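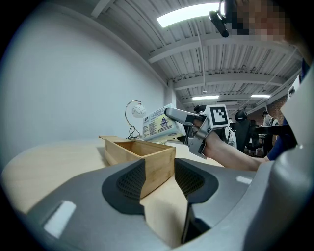 Les caisses sans couvercle me conviennent mieux que les boîtes fermées, et je vais essayer de l'expliquer à Piroska, qui a posé la question sur la liste. J'ai longtemps rangé mes petites fournitures dans des boîtes en plastique empilées, et chaque fois que je cherchais quelque chose, je devais enlever les trois boîtes du dessus. Maintenant j'utilise des caisses ouvertes en bois clair, couleur bambou, avec des parois minces où l'on voit les veines, et je les pose simplement sur la table quand je fais le tri. Les paquets comme le petit blanc, avec ses lignes de texte minuscule et son triangle d'avertissement, sont pour moi le vrai sujet de cette discussion, et j'y reviens plus bas.

Le lundi 24 mai 2021, Piroska Major a écrit :

> Bonjour à tous,
>
> Nous avons enfin vidé le placard du couloir et je me retrouve avec
> une quantité de petits paquets que je ne sais pas où mettre :
> mouchoirs, piles, ampoules, pansements, produits pour la machine à
> laver, cartouches de filtre. Le placard va devenir une penderie,
> donc tout cela doit partir ailleurs. J'ai une étagère libre de 39 cm
> de profondeur dans la cuisine.
>
> Trois questions. Est-ce que vous prenez des boîtes avec ou sans
> couvercle ? Est-ce que vous gardez les emballages d'origine, ou
> est-ce que vous mettez tout en vrac ? Et le bois dans une cuisine,
> est-ce raisonnable ?
>
> Jericho me conseille les tiroirs Salgado, mais je les trouve
> chers et un peu tristes.
>
> Merci d'avance,
> Piroska

Chère Piroska, chers tous,

Je réponds dans l'ordre.

Avec ou sans couvercle. Sans, pour tout ce qui sert au moins une fois par mois. Le couvercle protège de la poussière, c'est vrai, mais il invite aussi à poser quelque chose dessus, et ensuite on n'ouvre plus la boîte. Dans mon ancien appartement de Larnby j'avais une boîte que je n'ai pas ouverte pendant deux ans. Elle contenait des ampoules pour une lampe que j'avais donnée entre-temps. Pour les choses de réserve, celles du haut de l'armoire, je garde des couvercles.

Les emballages d'origine. Ici je ne suis pas d'accord avec Aslak Haugen, qui a écrit au printemps qu'il faut tout sortir des cartons pour gagner de la place. Je l'ai fait une fois avec des pastilles d'entretien et je l'ai regretté : il ne restait plus ni dosage, ni date, ni consigne. S'il y a un symbole d'avertissement sur le paquet, je garde le paquet, même à moitié vide, même s'il est laid. Les mouchoirs, les éponges et les bougies peuvent sortir de leur carton sans dommage. Pour les piles, je les laisse dans leur emballage jusqu'à l'utilisation, et les piles usées vont dans un bocal séparé.

Je place les paquets debout, la face imprimée vers moi, comme des livres. Si un paquet est trop haut et dépasse du bord, il se couche devant. Cela paraît peut-être un peu maniaque, mais je trouve tout de suite ce qui manque quand j'écris la liste des courses.

Le bois dans la cuisine. Oui, à condition de ne pas le mettre près de l'évier ou au-dessus de la bouilloire. J'ai perdu une caisse de cette manière : le fond s'est déformé et elle se balançait sur l'étagère. Depuis, je mets un morceau de feutre sous les quatre coins, et je passe un chiffon humide seulement à l'extérieur. Dedans, une feuille de papier suffit, que je change quand elle est tachée. Je n'ai jamais verni les miennes. Si vous voulez le faire, laissez sécher plusieurs jours avant d'y ranger des choses en papier — l'odeur reste longtemps.

Pour votre étagère, faites attention à une chose que j'ai apprise par erreur. Avec 39 cm de profondeur, on est tenté de mettre deux rangées de petites caisses, l'une derrière l'autre. La rangée du fond disparaît alors de la mémoire. Prenez plutôt des caisses longues, placées dans le sens de la profondeur, que vous tirez vers vous comme un tiroir. Une caisse de cette taille, vide, ne pèse presque rien : j'en ai mis une sur la balance de cuisine et j'ai lu 490 grammes. Remplie de lessive, c'est bien sûr une autre histoire, et je vous conseille de laisser les produits lourds en bas.

Concernant les tiroirs Salgado, je les ai vus chez ma voisine. Ils glissent bien, mais ils sont fixes, et moi je veux pouvoir prendre la caisse entière, la porter sur la table, vider, trier et la remettre. Je fais ce tri deux fois par an, en juin et avant Noël.

Une dernière question de ma part, pour la liste. Quelqu'un sait-il comment coller une étiquette sur du bois brut sans laisser de trace ? J'ai essayé le ruban de papier, qui tombe après quelques semaines, et la petite pince à linge, qui tient bien mais qui accroche la caisse voisine. Ye-seo Maeng avait parlé d'étiquettes avec une ficelle, je ne retrouve plus son message dans les archives. Si vous l'avez gardé, pourriez-vous me le renvoyer ?

Avec mes salutations amicales, et pardon pour les fautes de français qui restent,

Britt-Marie Granström

P.-S. Piroska, il me reste une caisse longue que je n'utilise pas. Je passe à Undell jeudi matin, je peux vous la déposer.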